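Tostard

A small ontology of household objects and places, with the tools to load and query it.

Version notes, layout and known faults are set out in this file. The query language has its own document in docs/query.txt.

What is in it

Tostard holds 1167 concepts and 3673 relations between them. A concept is a class of thing (cupboard, spoon, landing) and never a single item. A relation is directed, has one type, and joins exactly two concepts. There are nine relation types:

is_a
part_of
kept_in
used_with
used_for
made_from
next_to
opposite_of
same_as

Only is_a and part_of are treated as transitive by the reasoner. same_as is symmetric, and so are next_to and opposite_of. The remaining types are followed one step at a time unless a query asks for more.

File layout

concepts.tsv - one concept per line: identifier, preferred label, other labels
relations.tsv - source, type, target, weight, editor
rules.txt - inheritance rules and exceptions
checks/ - consistency tests
tools/ - loader, query runner, export to RDF

Identifiers are stable from one release to the next. A withdrawn concept keeps its line and is marked with a minus sign in the first column.
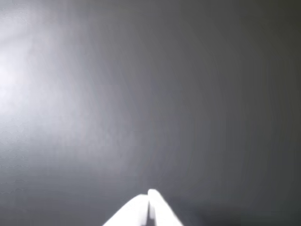 Weights run from 0 to 1 and give the share of editors who accepted the relation. They are not probabilities and should not be multiplied along a path. The Ruddock loader did this by default in early releases, and results taken from it should be run again.

Inheritance and exceptions

A concept inherits kept_in and used_for from its parents. An exception in rules.txt blocks a single inherited relation for a single concept and everything below it. Exceptions are applied before same_as links are merged. Swapping that order changes the answers for 469 concepts, mostly in the kitchen branch, so third-party loaders should be tested against checks/order.tsv.

Where a concept has two parents that disagree, both values are returned and the query runner prints a warning. No attempt is made to choose between them.

Sources

The first 800 concepts came from the Cadthorpe word list, edited by Eirlys Beddoe. The rest were added by Donnie Lennox while mapping Tostard to Fledach, and this shows in the naming: Fledach prefers plural labels and some of these are still in place.

Known faults

- part_of is used for both fixed parts and loose contents in the furniture branch.
- The garden branch is thin and has no opposite_of relations.
- Labels are British English only. "Tap" has no other label.
- The RDF export drops weights.
- Two cycles in is_a remain. The loader breaks them at the lowest weight and logs the line number.

Running the checks

Run tools/check from the top folder. It reads every file in checks/ and stops at the first failure. Use the -a option to carry on to the end. Memory use is small, but the transitive closure is rebuilt each time and there is no cache.

Changes

Send corrections as a patch against relations.tsv, one relation per line, with the editor column filled in. Patches that alter rules.txt need a matching test. The December release will split part_of in two, and the old type will still load with a warning.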